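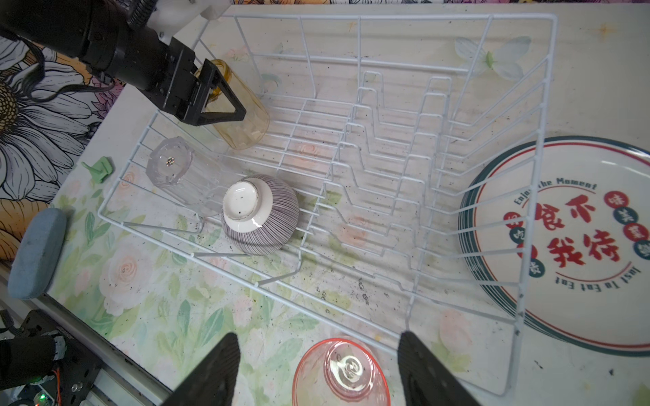
In December I visited the museum of church carving in Stirkovach, together with my colleague Elsa Bakke. We had wanted to go for a long time, but the building was closed for repair of the roof, and the rooms with the small ivory and wood pieces opened again only this autumn.

From the train station you walk uphill for 3 kilometers. There is a bus also, but it does not run in the afternoon. The museum stands behind the old abbey, and the entrance is on the side of the garden, which we did not know, so first we walked all the way around the wall.

The collection has 3,152 objects, and only a small part is on show. Our guide was Nadège Chevalier, who has worked with the ivories for many years. She spoke slowly and let us stay in front of the cases as long as we liked. The piece I remember best is the Ferrand diptych, a folding pair of ivory panels no taller than my hand. On the left panel is the Nativity, and one shepherd has turned his back to everybody and is looking at his sheep. In the corners you can still find a little blue paint.

After lunch we saw the workshop on the upper floor. A walnut altar wing from Dasura was lying on the table with its face up. The old varnish had been taken away from one half, and the difference between the two halves was very big. Elsa asked about the worm holes, and Nadège explained that they fill them only where the wood has become weak.

The labels are in two languages, but the English ones are short, and some of them give only the century. I would advise to buy the small catalog at the desk before you go in. The lamps in the ivory room are kept low, and my eyes needed a few minutes.

Next spring 2 of the panels will travel to Indville for an exhibition about private prayer. The diptych stays in Stirkovach.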